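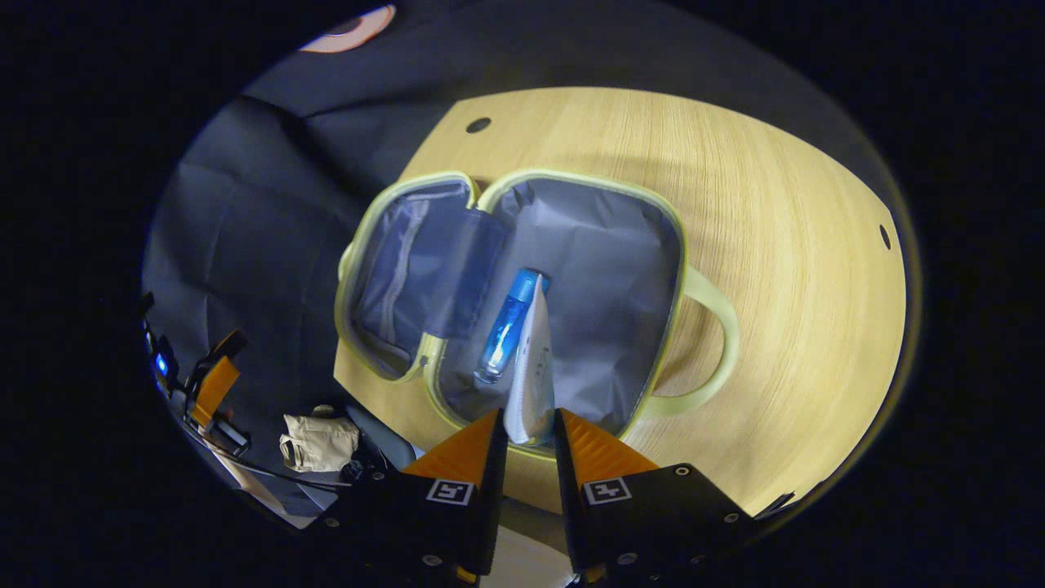
Keep Your Old Phone and Give It a Second Operating System

I flashed a phone for the first time in December, on a handset that had been sitting in a drawer with a cracked corner and a battery at 4 percent, and I have been telling everybody about it since! The phone is an Endach, a cheap model the company stopped updating long ago. Half my apps refused to install on it. Now it runs a community build called Furano, and it opens the camera faster than the phone I paid 400 dollars for.

My opinion is simple: phone makers should unlock the bootloader on the day they end support. No forms, no waiting period, no code sent by email three weeks later. If a company is finished with a device, let the rest of us have a go at it.

People worry about security, and I get that (my sister, Selina Lanz, works in a bank and gave me quite a talk). But a phone stuck on years-old patches is hardly a safe place for your banking app either. An unlocked one with an active maintainer at least has somebody fixing things. Furano's maintainer, Nesrin Ekinci, answered my question about a missing modem file the same evening, and the forum thread for my model runs to 2447 posts. I read an embarrassing number of them, and they were wonderful. People share backups, warn each other off bad cables, and cheer when a stranger's phone finally boots.

Does it take patience? Sure. My first try hung on the logo for some 115 minutes before I gave up and started over with a full wipe. Back up your photos first, please. Then check the exact model number, and check it again. Mine has two versions with different chips, and I had downloaded the wrong one.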